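Kindeck Adds Seasoning Pouches to Its Clunda Dry Goods Line 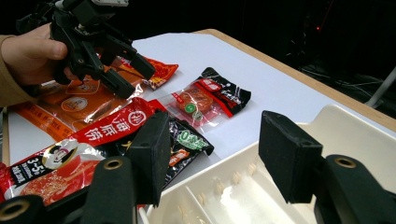 Kindeck will begin shipping single-use seasoning pouches under the Clunda name in August. Each carton holds 28 pouches and stacks up to 90 cm high on a standard pallet. Storage is at room temperature, away from direct sunlight.

"Buyers asked for a flat pack that fits a shallow drawer," said Araba Gyamfi, product manager at Kindeck. "The carton was resized to match."

Distribution is handled by Nwankwo — 200 stores at launch. Trade inquiries: Lieselotte Schmieder, Kindeck sales office, extension 514.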